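4.2 Seating and the length of meetings

It is widely held in the literature on office life that people talk for as long as they have something to say. Our records from Plustcombe suggest that they talk for as long as the chair allows. We logged 359 meetings across two buildings, Mumau and Kitico, which share a landlord, a canteen and very little else. Mumau has padded seats with arms. Kitico has hard ones, bought in a hurry in June and regretted ever since by everyone except whoever signed the order.

Meetings at Kitico ended, on average, 5 minutes earlier. The agendas were no shorter, and the biscuits were the same. Items simply got settled, or were declared settled by someone already standing up. Figure 3 belongs to this section and to 4.3.

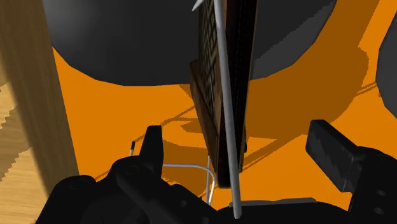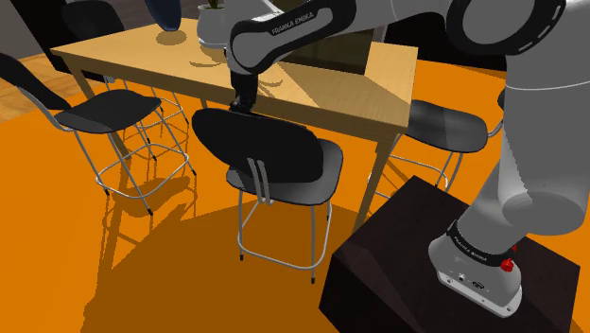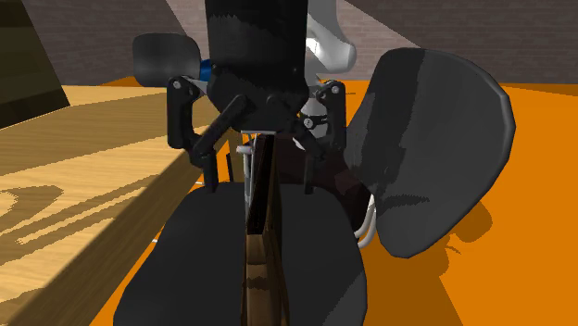 Figure 3. Rendered views. The middle one includes a long light-wood table and a black chair.

We had expected the effect to fade as people got used to the seats. It did not, although the complaints grew more inventive. Of about 200 written comments, most dealt with the lower back, and a stubborn minority with the character of the landlord. The Mollel scale, which we used to score comfort, has no box for the second sort, so they were coded as "other".

One weakness should be admitted. Kitico also has the colder rooms, and we cannot fully separate a hard seat from a chilly one. A heater was requested for the second round — the form is still with the landlord — and the results in 4.3 should be read with a coat on.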